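Comparing Two Grippers on Laboratory Glassware: Procedure for Shared Arm Benches

Warnstead Automation Laboratory – Guidance for bench users
Last revised March 27, 2024

This page sets out the procedure for comparing two parallel-jaw grippers on small glass items. It applies to the Plornum and Trukiden grippers held in the equipment store, and may be followed for any other gripper that fits the same wrist flange. Users should already have completed the arm induction.

Before you start

Book the bench for a full morning or afternoon. A comparison carried out over two sessions is acceptable only if the table, the cloth and the arms have not been moved in between.

You will need both grippers, the Baran controller, a torque driver, the glassware set and a printed trial sheet. Check each glass item for chips and remove any damaged piece from the set.

Step 1. Prepare the table

Lay the black cloth flat and smooth out any folds in the working area. Clear glass is difficult for the cameras to pick out, and a plain dark surface gives the most consistent results on our benches. Do not change the room lighting once the first trial has been recorded.

Step 2. Fit the first gripper

Power down the arm before touching the wrist. Seat the gripper squarely on the flange and tighten the screws in opposite pairs. Secure the cables along the upper link with two straps, leaving enough slack for the wrist to turn fully in both directions. Restore power and run the homing routine from the controller.

Step 3. Set the controller

Load the glassware profile and set the closing force to the lowest value. The jaw position should read 4000 when fully open and 0 when fully closed. If the open reading is lower than this, repeat the homing routine. Record the firmware number, currently 2504, at the top of the trial sheet.

Step 4. Place the glassware

Round-bottom flasks must always stand in a cork ring. Set the funnel in the neck of the flask before the trial begins, and keep the flask clear of the path of the gripper.
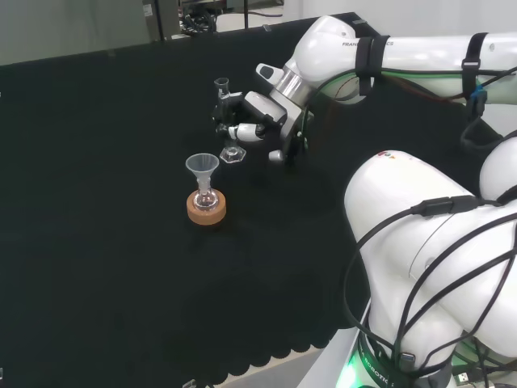 Glassware trial with a parallel-jaw gripper; flask and funnel to the left in a cork ring.

Step 5. Run the trials

Carry out 16 lifts with each gripper. For each lift, bring the open jaws level with the narrowest part of the vessel, close them slowly, raise the vessel clear of the cloth and hold it upright for ten seconds. Return it to the cloth before opening the jaws.

Increase the closing force by one step only if the vessel slips – never during a lift. Enter every slip, tilt and failed grasp on the sheet, including those caused by operator error.

Step 6. Change over and repeat

Power down, fit the second gripper and repeat Steps 2 to 5 with the same items in the same order. The second arm should stay parked throughout.

Reporting

Compare the two grippers on failed grasps first and on closing force second. Cycle time may be noted but should not decide the result. The January comparison is filed under reference 367 and may be used as a model for layout. Completed sheets should be scanned and added to the bench folder before the glassware is returned to the store.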